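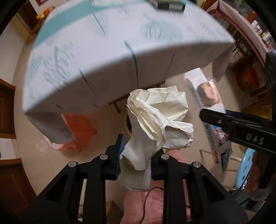

Tornari Catalogue support
Ticket: Entries missing after import of relief register
Opened by: Mariama Amissah
Category: Import and export
Priority: Normal
Status: Solved

Opening message

Hello,

I am transcribing a flour relief register from the Brositdale district, from the years of the wheat rust in the nineteenth century. When the harvest failed for the second time, the district gave out flour by household, and the clerk wrote down every person who received it. My transcription has 1,161 entries, one line for each person. I made it in a spreadsheet, saved it as a CSV file and imported it to Tornari last night.

The import finished with a green message and no errors. But the catalogue has fewer entries than my file. I compared the two lists and 41 entries are missing.

The missing ones are not at the end of the file. They are in small groups, always in the middle of a page of the register. The first group is in the parish of Dondach, after the household of a widow with five children. The widow is there, the children are not, and then the next household begins normally.

I would be thankful for any advice. I do not want to type them again by hand before I understand the cause, as I have a second register waiting.

Kind regards,
Mariama

Reply from Tornari support, 9.40 am

Hi Mariama,

Thanks for the clear report. Could you please tell us:

Which program did you save the CSV from?
Are there any blank lines in the file near the missing groups?
Did you have "Merge identical records" ticked on the second import screen?

If it was ticked, please untick it and import again to an empty test collection. Families in relief lists often have the same surname and the same date, and merging can be too eager.

Reply from Mariama Amissah, 11.15 am

Thank you for the quick answer.

I saved the file from the Panyasiri spreadsheet, with the normal settings. There are no blank lines. I checked the first three groups in a plain text editor.

Merging was ticked, I am sorry, I did not notice it. I have unticked it and imported again to a test collection. The result is the same. The same entries are missing, with the same neighbours.

I also tried these things:

Importing only the Dondach pages. The widow's children are still missing.
Removing accents from the names. No change.
Removing the column for occupation, where some cells are long. No change.
Changing the date column to text. No change, but the dates now look closer to the original, so I will keep it so.

One observation. I opened the widow's record, and her note field contains much more than I wrote. I wrote only "ill, flour collected by neighbour". In Tornari the field continues with names, commas and ages. I believe these are her children. So the lines are not lost, they are sitting inside her record.

Reply from Tornari support, 1.05 pm

That's very useful, and it points to quotation marks. In a CSV file, a double quote at the start of a field tells the importer that everything up to the next double quote is a single piece of text, commas and line breaks included.

Could you look at the widow's line, and the last missing child's line, and see whether there is a " in either?

Reply from Mariama Amissah, 2.20 pm

Yes, there is. It is the ditto mark.

The clerk at Dondach did not write the same remark again for each child. He put two small strokes under the word above. I follow the rule to transcribe what is on the page, so I typed " in the notes column. In other parishes the clerk wrote "do." for ditto, and there all entries are imported correctly.

What I do not understand is why the spreadsheet did not protect the marks. When I read the help page of Panyasiri, it says that a quote inside a cell is doubled on saving. In my file it is not doubled.

A correction also to my first message: I wrote that the widow's children simply follow her. In the register there is first a line for her mother, who is imported but with the wrong age. I looked for more of this kind and found 17 entries where the age or the amount of flour has moved one column to the left. I would not have found them only by comparing the totals.

Reply from Tornari support, 3.00 pm

We've seen this with files saved using the "Plain fields" option, which leaves quotes as they are. When you save, please choose "Quote all text fields" instead.

Then in Tornari:

Open Import, then Advanced.
Set Text delimiter to Double quote.
Tick "Stop on unclosed quote".
Use the preview and go past the first 30 rows, which is all it shows by default.

Your ditto marks can stay as you typed them.

Reply from Mariama Amissah, 4.45 pm

It works. All entries are in the test collection, the children are under their own names, and the ages and flour amounts are in the correct columns. I compared the whole Dondach section with my spreadsheet line by line.

For the search I have added a second notes column, where I write the full words that the ditto mark stands for. The first column stays like the clerk wrote it. A person who searches for "ill" will now find also the children.

May I suggest that "Stop on unclosed quote" is ticked from the beginning? The green message made me believe that everything was good.

You can close the ticket. I will delete the faulty collection this evening and start the second register tomorrow.

Reply from Tornari support, 4.55 pm

Glad it's sorted. I've passed the suggestion about the default setting to the developers and added ditto marks to our help page on CSV files. Closing this one now. Replying to this message will reopen it.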